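Subject: Re: [bootroom] Relacing and studs for wide feet, anyone?
From: Merle Goodwin

Ngaio McKinnon wrote:

> Hi all, back on the list after a long break (new job, bad knee, the usual).
> I'm playing left back again on a firm grass field and my old boots have
> finally given up, the sole is coming away at the toe on the right one. I
> have wide feet and every pair I try on these days feels like a sock that
> was made for somebody else. A teammate swears by the Dastaletti leather
> ones and another says go straight for the Duvstead knit. I can't spend
> more than 100 on them. Does the leather really stretch? And has anybody
> got a lacing trick for a high instep? Mine goes numb by halftime.
>
> Ngaio

Ngaio! So good to see your name pop up again, and with a boot question too, my favorite kind.

I've had both of those, so let me go through it while it's fresh. The Dastaletti first. Yes, the leather stretches, and it stretches a lot more than I expected. When I got mine in February I could barely get my little toe in without it curling under. I wore them around the house in thick socks every evening, then for two light training sessions, and by the third they'd let out across the widest part of my foot and I forgot I had them on. I love that feeling! The thing to watch is that they give sideways and hardly at all in length, so if your big toe is jammed up against the front in the store, put them back and go up half a size. Don't let anybody tell you the toe will come good.

They do soak up water. On a soggy field mine felt heavier by the end of a game, and they take two full days to dry if you do it right (newspaper in, laces loose, nowhere near a heater). Rub some leather conditioner in once they're dry, especially along the crease where your toes bend, which is where my first pair cracked.

The Duvstead is a different animal. The knit is soft right out of the box and it's really comfortable over the top of the foot, but the strip of plastic along the outside edge doesn't give at all, and that's exactly where a wide foot needs room. I played one season in them and had a blister in the same place every single week. My daughter has narrow feet and adores hers, so there you go. If you do want knit, try the Plusen before you decide. It's cut straighter on the outside and the tongue is separate, so you can open it right up. I've only worn a friend's pair for a kickaround, but I was impressed.

On price, I paid 142 for my current Dastalettis, which I know is over your limit. But last year's color was marked down to under 100 when I looked, and as far as I can tell it's the same boot with a different stripe. They had it up to a 46, so your size should be easy to find.

Now lacing! This made more difference to me than any boot. For a high instep, lace the bottom holes as normal, and when you get to the spot where it goes numb, don't cross over. Run each lace straight up its own side to the next hole, then start crossing again from there. It leaves a little window right over the sore part.
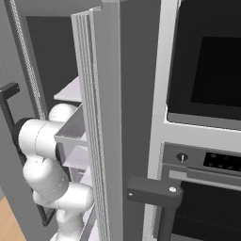 You'll think it looks loose the first time and want to yank the top tight to make up for it. Try not to. Snug at the top, easy in the middle, and tie the knot a little off to the outside so you're not striking the ball with it. I started doing this after a game over at Ashby where I spent the whole second half wiggling my toes to see if they were still attached, and I haven't had the numbness since. If yours doesn't go away with looser laces, ask someone who knows feet, especially with the knee and everything.

Studs, since it's in the subject line and I nearly forgot. On firm grass I'd stay with the molded round ones. I had a pair with long blades and they gripped so hard when I turned that my own knee complained, and at left back you're turning all day long. Round studs let go a bit sooner. I slip now and then on a wet morning, but I'll take that.

And before you throw the old pair out, have a look at how the studs have worn. Mine were almost flat under the outside of the heel and nearly new on the inside, and once I knew that I bought a thin insole with a firmer heel and my ankles thanked me. You can pull the insole out of the Dastaletti without any glue mess, and that gets you a bit more height inside too if you swap it for a thinner one.

Let us know what you end up with, and tell us how the first game goes. Left back is the best position on the field and I'll argue it with anyone here.

Merle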